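Workshops > Clekness Hall > Kitchen and Supper Club > Opening Checks

We use cookies to remember your settings. Accept all | Manage choices

OPENING CHECKS – SHARED KITCHEN, CLEKNESS HALL
Walked by: Bernadette Mulligan
With: Colm Fahy (gas and electrics), Rasha Atallah (food)
Season: September start

Marks used: OK = fine as found. DO = needs doing before first supper. WATCH = fine now, look again next month.

What a difference a summer makes! I've done this walk-round every autumn and this is the first time I've wanted to linger. Comments are longer than usual. Skip to the DO lines if you're in a hurry.

1. DOORS AND WAYS OUT

1.1 Main door opens fully, no sticking. OK
Comment: Colm planed the bottom edge in July and it swings like a dream.

1.2 Yard door opens from inside without a key. OK

1.3 Exit sign lit over yard door. DO
Comment: Flickers when the extractor starts. Colm thinks it's the fitting and has one on order.

1.4 Route to yard clear of crates, chairs and bikes. WATCH
Comment: Clear on the day. By the second week of term it usually isn't, so please lean bikes on the railings.

2. GAS AND HOBS

2.1 Shut-off valve labelled and within reach. OK
Comment: New label, big red letters, readable from the sink. Lovely job.

2.2 All burners light first time. DO
Comment: Back left on the Dunne range needs two goes. The jet wants cleaning. Front ones are superb now and the simmer is properly low, which Rasha tested with a custard (we ate the evidence).

2.3 Flame goes blue, no yellow tips. OK

2.4 Hose at rear free of cracks and kinks. OK

2.5 Extractor runs at all speeds, filters clean. OK
Comment: Filters went through the hot soak on Wednesday and came up like new. Top speed is still noisy enough to stop conversation.

3. FIRE

3.1 Blanket on wall, tapes hanging down. OK
Comment: Moved to the left of the door, away from the range. Much better spot, you no longer have to reach across the heat to get it.

3.2 Wet chemical extinguisher in date, gauge in the green. OK

3.3 Heat alarm tested. OK
Comment: Works. Apologies to the ukulele group.

3.4 Everyone cooking has done the oil fire talk. DO
Comment: Desmond Schumacher is giving it before the first supper, 30 minutes with tea. He is brilliant at it and you should come even if you've heard it before.

4. POTS, PANS AND HANDLES

My favourite section, I'll admit it. We went through the whole rack, and there are some real treasures in there.

4.1 Handles tight, no wobble when lifted full of water. DO
Comment: 3 pans failed and are on the windowsill with string round them. Two only need a screw turning. The old milk pan has a cracked rivet and is finished.

4.2 Bases flat, no rocking on the hob. OK
Comment: The stockpots from the Sotent sale sit beautifully flat. Best money we've spent in years.

4.3 Lids match and have a knob. WATCH
Comment: Knobs all present. Matching is another matter.

4.4 Non-stick surfaces not flaking. DO
Comment: Small frying pan is shedding. Into the metal recycling, please, and don't rescue it.

4.5 Nothing metal used in the coated pans. WATCH
Comment: Wooden spoons now live in the crock by the hob, so there's always one to hand.
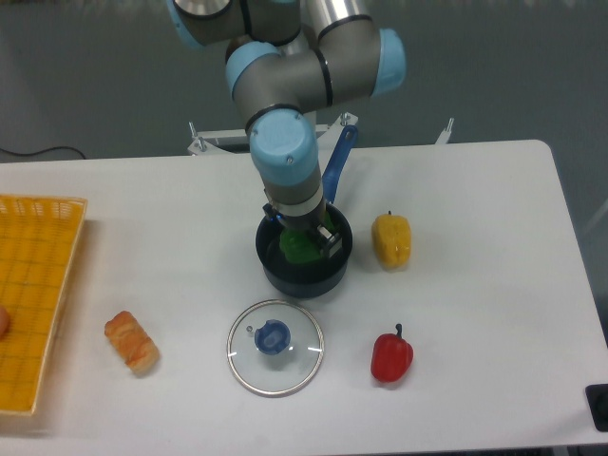 Can a large stockpot be left to cool on the hob overnight?
Soup and stock must go into shallow tubs, cool quickly and be in the fridge within 90 minutes.

5. FRIDGE, FREEZER AND STORE

5.1 Fridge at 5 degrees or below. OK
Comment: The Zundolix is holding steady, even with the door opened every few minutes while we were sorting shelves.

5.2 Raw meat on bottom shelf, covered. OK

5.3 Everything labelled with name and date. DO
Comment: Conall Mac Carthaigh has made a roll of 100 labels and hung a pen on a string. No excuses now, and they look smart too!

5.4 Dry store free of mice and moths. OK
Comment: Flour is in lidded tubs at last. I checked behind the shelving with a torch and it was spotless.

6. FLOORS, SINKS AND FIRST AID

6.1 Floor dry, mat flat at sink. WATCH
Comment: One corner of the mat is starting to curl. Colm will tape it.

6.2 Hand basin has soap, hot water and paper towels. OK

6.3 First aid box full, blue plasters included. DO
Comment: Plenty of plasters but no burn dressings. Rasha is buying a box.

6.4 Accident book on hook with pen. OK

STILL TO DO BEFORE FIRST SUPPER
Exit sign – Colm
Back left burner – Colm
Oil fire talk – Desmond
Pan handles, milk pan and frying pan out – Bernadette
Labels on everything already in the fridge – Conall
Burn dressings – Rasha

Bring your finished jobs to me and I'll initial them on the copy by the yard door.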